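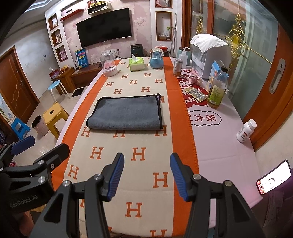
Home & Living | Local

Reading time: 3 min

Liverholm towel-folding evenings return for the winter

A series of free evenings on folding and storing household linen is back in Liverholm this November 2019, after a first run in August filled every place.

The sessions are organized by Usance, a neighborhood group that also runs a mending table and a linen exchange. They take place in members' living rooms, around whatever table the host has. The group tried a rented hall last spring and gave it up after two meetings.

"People fold at home, so we teach at home," said Adel Hajji, who leads the sessions. "You have a dining table, it already has a cloth on it, there are ornaments at one end and a box of tissues. You push things back a little and you work in the space you have."

Each evening lasts two hours and takes up to eight people. The first part covers bath and hand towels. Hajji teaches a fold in thirds lengthwise, then in half, with the rounded edge facing out on the shelf. Towels with piping or a hanging loop are folded so that the loop ends up at a back corner, where it does not catch on the towel above.

The second part is given to larger pieces such as tablecloths, runners and light blankets. Participants are asked to bring one item they find hard to store. In August the most common were fitted sheets, followed by long table runners, which tend to crease across the middle when they are kept in a drawer. Hajji recommends rolling them around a cardboard tube.

Ehab Younis, who hosted three of the August evenings, said he had changed how his own closet was arranged. Towels used to be stacked by size. They are now stacked by room, with the guest set on the top shelf.

"I was doubtful that there were two hours of material in it," Younis said. "We ran over every time. One woman brought a quilt from her grandmother and we spent half an hour on that alone."

Usance has scheduled five evenings before the end of the year. Two will be held in the Manalo district and the other three near the center of town. Addresses are sent out after registration. There is no charge, but a donation of clean, usable towels is welcome. Those go to the linen exchange, which has handed out 2,127 items to date.

Registration is open to adults living in Liverholm and the surrounding villages. Children may come along if the host agrees. Anyone who would like to offer a table can sign up at the linen exchange. It should be long enough for people to stand on both sides.

Related

Linen exchange moves to longer hours
Sevska market adds a fabric stall
How to get candle wax out of a tablecloth
Mending table looking for sewing machines
Manalo laundromat to close for repairs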